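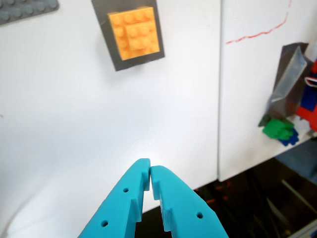

クラムリー工作室 壁面部

特集 ブロックは壁でも鳴る
床から離れたオレンジの一枚に、いい大人が夢中になるまで

文 ノクトゥラ・ズワネ

レゴは床で遊ぶもの、と思って育った。膝をつき、箱をひっくり返し、夕飯までに片づけなさいと叱られる、あの床の遊びだ。だから初めてクラムリー工作室の壁の前に立ったとき、しばらく口が開いていたと思う。白いパネルに濃いグレーの角い裏板が留めてあって、その上に平たいオレンジのプレート、さらにその上に小さなオレンジのブロックがひとつ。それだけ! それだけなのに、目の高さにあるというだけで、見慣れたはずのぽっちの列が急に立派なものに見えてくる。

壁面部の活動は三年目に入った。もともとは棚板の余りで掲示板を作るだけの集まりで、ブロックのブの字もなかったそうだ。それが今では、メランカムの坂の途中にある細長い部屋いっぱいに白いパネルを立て、毎月あれこれ付けたり外したりしている。私が通い始めたのは去年の十一月。取材のつもりで行って、帰りには自分の部屋の寸法を測る気になっていた。この特集は、その壁の話だ。

白い面をどう立てるか

壁面部の壁は、建物の壁をそのまま使っているわけではない。表面のなめらかな白いパネルを立てて、そこに物を付けていく。最初に聞いたときは回りくどいと思った。家の壁に直接貼ればいいじゃないか。

「やってごらん、引っ越しのときに泣くから」とリーフェン・デ・グラーフさんは笑う。パネル担当の彼は、穴を開けてよい面と開けてはいけない面の区別にやたらと厳しい。パネルなら失敗したら裏返せばいいし、気に入った並びができたらパネルごと隣の部屋へ持っていける。なるほど、と手帳に書いた。

立て方には流儀があって、大きな一枚と、それに少し角度をつけたもう一枚を組み合わせるのがここの好みだ。二枚をぴたりと平らにそろえるより、わずかに折れているほうが断然おもしろい。窓からの光が片方では白く跳ね、もう片方ではやわらかく沈む。同じ白なのに違う白になる。継ぎ目の縦線もいい。まっさらな白い面は何かを付けるのが怖いものだけれど、線が一本通っているだけで「じゃあこの左に」「これは右に」と手が動き出すのだ。

高さの話もしておきたい。壁面部の標準パネルは142センチで、子どもでも上まで手が届き、大人はあまりかがまなくていい。デ・グラーフさんはもっと高いものを作りたがっているのだが、運び出すときに階段の踊り場で曲がれなくなるので、今のところ却下されている。私は142センチ派だ。壁に向かって立ち、肘を軽く曲げて、ちょうど真ん中あたりに指が来る。この気持ちよさはぜひ一度味わってほしい。

裏板という名脇役

さて、いよいよブロックである。壁にブロックを付けると聞くと、プレートの裏に両面テープを貼ってぺたり、という想像をする人が多い。私もそうだった。できなくはない。でもテープで貼ったプレートは、ブロックを付けたり外したりするたびに少しずつ浮いてくる。外すときの力は思っているより強いのだ。ぱちんとはめる力は壁に向かうからいいとして、引きはがす力は全部テープにかかってしまう。

そこで裏板が登場する。壁面部では濃いグレーの角い板をまずパネルに留めて、その上にプレートを載せる。板がプレートより少し大きいと、まわりに細い縁が残って額縁のようになる。これがたまらなく格好いい。オレンジが濃いグレーに縁どられて、白の中にぽんと浮かぶ。色の組み合わせとしてこれ以上のものがあるなら教えてほしいくらいだ(編集長は青と白だと言い張っている)。

裏板の取り付けで意見が割れるのが、傾きの問題だ。写真の裏板も、ほんの少し傾いている。水平器を持ち出してぴしっと合わせたい人と、多少斜めのほうが生き生きすると考える人がいて、壁面部はこの話題だけで一晩しゃべっていられる。アウレリア・アンゲルさんは断固として後者で、彼女が留めた板はどれも機嫌よく首をかしげている。

「まっすぐな板は黙っているでしょう。傾いた板は、こっちに話しかけてくるの」

私は前者だったはずなのに、冬の間にすっかり宗旨替えした。傾いた四角の上で、ぽっちの列だけはきちんと整列している。その律儀さが、まっすぐな板に載っているときよりずっとよく見えるのだ。グレーの基礎板を斜めに付ける遊びも同じ理屈で、左上の隅に斜めの列がのぞいていると、壁全体に勢いがつく。

ぽっちと影

床のブロックと壁のブロックで何が一番違うかと聞かれたら、私は影だと答える。

床に置いたプレートは、たいてい上から照らされる。ぽっちの天面が明るくなって、それでおしまい。ところが壁では光が上や横からかすめていくので、ぽっちのひとつひとつが小さな影を落とす。上に重ねたブロックは一段高いぶん、縁に沿って影の線ができる。同じオレンジに同じオレンジを重ねても、ちゃんと形が読めるのはこの影のおかげだ。

だから壁面部では、同色重ねが人気だ。オレンジにオレンジ、白に白、グレーにグレー。初めて見る人は「なぜ違う色を載せないの」と不思議がる。わかる、私もそう言った! でもしばらく眺めていると、だんだん色より高さのほうを目が追うようになる。一段、二段、また一段。夕方になると影が伸びて、昼間とは別の模様になる。午後四時の壁が最高だというのが部内の多数意見で、その時間になると誰からともなくお茶をいれ始める。

アンゲルさんが去年の冬に作った同色重ねは、白いプレートに白いブロックを67個載せたものだった。昼に見るとほとんど何もない。ところが机の灯りだけにすると、山脈が現れるのである。私はその前に椅子を持っていって、帰りのバスを一本逃した。

照明に凝りたい人への助言としては、とにかく一灯で試してほしい。あちこちから照らすと影同士が打ち消し合って、のっぺりしてしまう。机用の首の曲がる灯りを壁の端に寄せ、面をなでるように当てる。距離を変え、角度を変え、これだと思ったところで止める。高い器具はいらない。

赤い線を引いた人

パネルに線を描いていいのかどうか。これも最初は揉めたという。白い面は白いまま使うべきだという人たちの前で、コル・スミッツさんが黙って赤いペンを取り、すうっと一本引いてしまったのが始まりだそうだ。

その精神は今も生きていて、壁面部のパネルにはときどき赤い線が走っている。細くて、波打っていて、左から右へのぼっていく。定規は使わない。手の揺れがそのまま残っているから、直線と直角だらけのブロックの隣に置くと、ものすごく効く。ブロックは角があるのが魅力だけれど、角ばかりだと目が疲れる。そこへゆらゆらした線が一本あると、ふっと息がつけるのだ。

スミッツさんに線を引くこつを聞いたら、「途中で止まらないこと」とだけ返ってきた。もう少し何かありませんかと粘ったところ、しばらく考えてから、腕の付け根から動かすといい、手首で描くと細かく震えてしまってつまらない、と教えてくれた。やってみた。一本目は地震計だった。四本目あたりで、丘に見えてきた。

線を先に引くか、ブロックを先に付けるかも好みが分かれる。先に線を引くと、線を避けたり追いかけたりしながらブロックの場所が決まっていく。後から引くと、付いている物の間を線が縫っていく感じになる。私は先に引くほうが好きだ。白い面への遠慮がその一本で吹き飛ぶから。

透明な部品のこと

壁面部の部屋で、来た人がかならず足を止めるのが透明な部品だ。斜めの樋のような、あるいはスコップのような形をしていて、濃いグレーの角度のついたホルダーに収まっている。縁のところだけがきらりと光る。

この部品、部内で呼び名がそろっていない。デ・グラーフさんは「樋」、アンゲルさんは「ちりとり」、スミッツさんは「あれ」。私はひそかに「氷」と呼んでいる。半透明のものが一つ入るだけで、壁の空気が変わるのだ。オレンジがどんと前に出てくる色だとすれば、透明は奥へ引っ込む。でも縁の光でちゃんとそこにいるとわかる。白い壁に透明なものを付けるなんて見えないだろうと思っていた自分に、見せてやりたい。

ホルダーの色を濃いグレーにそろえているのは、裏板と合わせるためだという。離れた場所に同じ色があると、左右のパネルが仲間に見える。オレンジの台座も濃いグレー、透明な部品の受けも濃いグレー。こういう地味な約束がひとつあるだけで、あとは好きに暴れても壁がばらばらにならない。インテリアの本なら何ページもかけて説明するところを、ここの人たちは「そのほうが好きだから」で済ませている。そこがまたいい。

透明な部品の手入れには、少しだけ注意がいる。指紋がとにかく目立つのだ。壁面部ではやわらかい乾いた布で拭いてからホルダーに戻している。硬い布や紙でごしごしやると細かい傷がついて、せっかくの縁の光がぼんやりしてしまう。私は眼鏡拭きを一枚、専用にした。

家でやってみる

これだけ熱く語っておいて自分の家の壁が真っ白というわけにもいかないので、作りましたとも。台所と居間の間にある、これまで郵便物の置き場でしかなかった半端な壁だ。

用意したのは白いパネルが一枚、濃いグレーの板、オレンジのプレートとブロックをひとつかみ。板は近所のシムクス(Šimkus)の金物売り場で端材を切ってもらった。「何に使うの」と聞かれたので説明したら、店の人がレジの横で自分の子どものころのブロックの話を始めて、後ろに列ができてしまった。その節は並んでいた皆さん、すみませんでした。

手順を書いておく。

まずパネルを寝かせて、床の上で並べてみる。いきなり壁でやらないこと。裏板、プレート、ほかに付けたいものを全部置いて、立ち上がって見下ろす。寝かせた状態でよく見えても立てると重たく感じることが多いので、上半分に置くものは思ったより少なめにする。

場所が決まったら、裏板の四隅に鉛筆で薄く印をつける。傾けたい人は傾けた状態で印をつける。後で直そうとするとたいてい妙な角度になる。

裏板をねじで留める。私は13ミリのねじを使った。パネルの厚みより長いねじを使うと裏に突き抜けるので、買う前に厚みを測っておくこと。これは経験者として強く言いたい。パネルの裏側から出てきたねじの先は、居間の壁紙にとても正直な跡をつけてくれた。

プレートを裏板に付ける。ここは家によって事情が違うと思う。ずっと付けっぱなしでいいなら接着剤、いずれ外したいならしっかりした面ファスナーがいい。貼ったら、ブロックをはめるのは翌日まで我慢する。この一晩がつらい。

最後にパネルを立てて固定する。小さい子のいる家では、立てかけるだけで済ませず、上の端を壁側にきちんと留めてほしい。ブロックを外そうとして引っぱる力は、大人が思うよりずっと強い。

できあがった壁の前で、私は三十分ほどブロックを付けたり外したりしていた。音がいいのだ。床の上だと、こもった「ぱち」だったものが、パネル越しだと少し響いて「こん」と鳴る。隣の部屋にいた家族が「何の音」とのぞきに来て、そのまま横に並んで遊び始めた。郵便物は今、椅子の上にある。

小さく始めるのも手

パネルを立てる場所がない、という手紙を前号の予告のあとにいただいた。もっともだと思う。そういう人には、マレイケ・フルーンさんのやり方を勧めたい。

フルーンさんの部屋は本棚と机でほぼいっぱいで、空いている壁は扉の脇の細いところしかない。そこに手のひらほどの裏板を縦に三つ、少しずつ間をあけて留めている。それぞれにプレートが一枚、その上にブロックがひとつかふたつ。出かけるときに一個動かし、帰ってきたらまた動かす。それだけの遊びだ。

「日記をつけようとして何度も挫折したけれど、これは続いてる。何も書かなくていいから」

朝に一番上へ載せたブロックが、夜には一番下にいる。本人にしかわからない一日の記録で、見せてもらっている私にはさっぱり読めない。読めないのに、なんだかうらやましい。

小さな裏板のいいところは、失敗しても痛くないところにもある。板の色で迷ったら二色買って、一週間ずつ付けてみればいい。私はフルーンさんの真似をして洗面所にも一枚付けた。湿気が心配だったので接着はせず、今のところ歯を磨きながらブロックを一個だけ動かすのが朝の楽しみになっている。

ほこりと、しまい方

壁に付けたブロックにもほこりは積もる。平らな床置きより少ないとはいえ、ぽっちの上側にうっすらたまっていく。壁面部では絵筆で払っている。太めでやわらかいもの。上から下へ、列に沿って動かすと気分がいい。スミッツさんは水彩用の古い筆を何本も筒に立てていて、どれがほこり用でどれが絵の具用なのか、本人以外には見分けがつかない。間違えると怒られる。

使っていないブロックは色別にして、ジムラ(Zimura)の浅い引き出しに入れてある。深い箱は禁止。底のほうに何があるかわからなくなり、わからないものは使わなくなるからだという。うちには深い箱しかないので耳が痛い。色別にするか形別にするかは昔からの大論争だけれど、同色重ねをやるなら色別が圧倒的に便利だった。オレンジの引き出しを開けると、もうその日のことは決まったようなものだ。

外したときの跡についてもよく質問される。ねじ穴は残る。パネルだから残っていい、というのが壁面部の答えで、古いパネルには前の並びの穴が点々と散っている。アンゲルさんはその穴をつないで新しい線を考えるのが好きらしい。スミッツさんの赤い線の通り道も、ときどきそうやって決まる。

次の壁

取材の最後に、次は何を付けるのか聞いてみた。デ・グラーフさんはやはり高いパネルを作りたい。アンゲルさんはオレンジのプレートをもう少し大きく傾けたい。スミッツさんは「緑」とだけ言って、筆を洗いに行ってしまった。緑の何なのかは、この原稿を書いている時点でまだわかっていない。

私はといえば、わが家の台所の壁に透明な部品を付ける場所を探している。朝の光が入るのは左側、夕方に影がきれいなのは右側。昨日は右だと決めて、今朝また左に鉛筆で印をつけた。

壁面部の部屋は、午後一時から六時まで開いている。手ぶらで大丈夫。ブロックは引き出しに、お茶は窓際の棚にある。ねじを使う作業をしたい人は、入り口の名簿にひとこと書いてからどうぞ。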